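Anneliese Ackermann steps up to lead operations at Galli

2021-03-01

If you've been in the Cletell building any time this winter you've probably already congratulated her in the hallway, so consider this the official version: Anneliese Ackermann is our new Vice President of Operations, with responsibility for the Cletell and Dalis sites, the supply group and field service. She has been doing a good part of the job since the fall, and we couldn't be happier to put the title on the door.

Anneliese came to Galli 17 years ago as a scheduler on the second shift. Back then the schedule lived on a whiteboard outside the shipping office, and the person who held the marker was the person everyone was mad at. She held the marker for two years. People who were on the floor at the time still talk about how she walked the line before every shift and asked each crew lead what was going to be late, and then went and changed the board in front of them.

From scheduling she moved to purchasing, then to program management, where she ran the Plusley contract from the first bid all the way through its second renewal. Plusley was our first multi-year support contract and there were plenty of people in the building (a few of them are reading this, hello!) who thought we were too small to carry it. The first year was rough. Parts came in out of order, the customer changed the acceptance paperwork twice, and the team spent most of one July sleeping badly. By the renewal, Plusley was asking us to take on depot repair as well, and that work is still with us today.

She was named director of the Dalis site after that. Dalis had 39 employees when she arrived and a lease that was close to running out. She renegotiated the lease, brought the test group under the same roof as assembly, and started the Thursday-style open floor meetings that Cletell later borrowed, minus the bad coffee. The field service desk moved there as well, which anyone who ever tried to get a technician on the phone before the move will remember as a very good day.

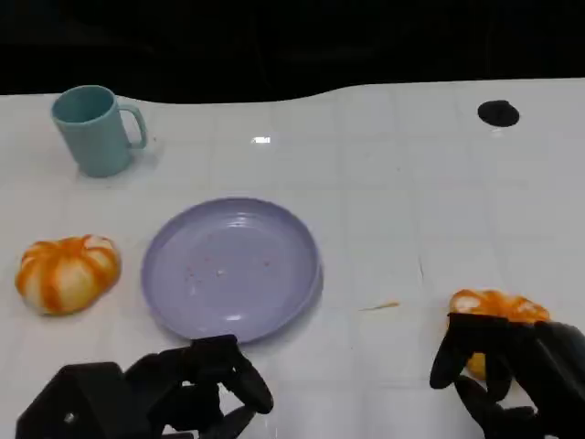
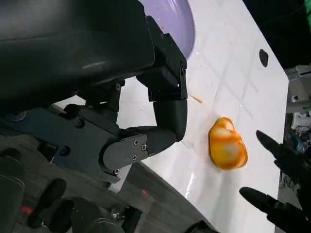
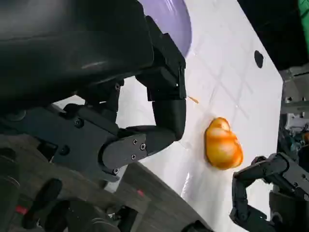 So what changes now? For most of us, not a lot in the first few months. Site managers at Cletell and Dalis will both report to Anneliese. Supply, which had been split between finance and program management, comes together as one group under her, and that's a change many of you have been asking for in every survey we've run. Field service keeps its current structure and its current phone numbers. If you submit purchase requests, keep using the same form until you hear otherwise.

The bigger piece is planning. Until now each site has built its own yearly plan and the two have been stitched together at the end, usually in a hurry. Starting with the next cycle there will be one plan, with both sites in the room from the first draft. Anneliese has asked that crew leads be part of those sessions from the beginning, and she means it. Expect an invitation, and please come with opinions.

We sat down with her for a few minutes between meetings and asked what she's most looking forward to.

"I get to be nosy in two buildings," she said. "I've missed the people at Cletell more than I expected to. I know a lot of the names on the org chart and I want to know the rest of them by summer. I've got a list of things I'd like to fix, sure, but I wrote that list from an office in Dalis, and I'd bet half of it is wrong. So I'm going to spend the first 45 days mostly listening."

Asked about the hardest thing she's had to learn in the job, she didn't need long.

"Handing things over. When I left Plusley I kept calling the team to ask how it was going, and after a couple of weeks somebody told me, very politely, that it was going fine and that I could stop calling. They were right. They were doing it better than I had."

And for new employees who would like to end up in a role like hers?

"Take the job that touches the most other jobs. Scheduling was like that for me. You find out fast how a late box of connectors on one end becomes a bad phone call on the other. Also, write things down. My notebooks from those first years are ugly, but I still open them."

Outside of work, Anneliese sings alto in a community choir, keeps more tomato plants than her yard can reasonably hold, and has been restoring an old canoe for longer than she'd like us to print. She and her husband are staying in Dalis, and she'll split her week between the two sites. Her Cletell office is upstairs next to the training room, the one with the squeaky door. We have put in a request about the door.

The Dalis director position will be filled from inside the company, and the posting is already up on the internal jobs page. Anyone with program or site experience is welcome to apply, including people currently based at Cletell. Talk to your manager first if you'd like, but you don't need a sign-off to put your name in. Until the position is filled, questions about day-to-day matters at Dalis should go to the shift managers there, and anything that involves the budget should still go to Anneliese.

There will be a short welcome get-together at each site once calendars settle down, with a video link for field staff on the road. Dates will be posted by the time clocks and in the next issue. If you have an old photo or a story from the whiteboard days, please send it to the newsletter inbox. We already have one very good one from the shipping office and we'd love some company for it.

Congratulations, Anneliese, from all of us!

Also in this issue: badge renewals at Cletell, the new parking layout, and a thank-you to everyone who helped with the year-end inventory.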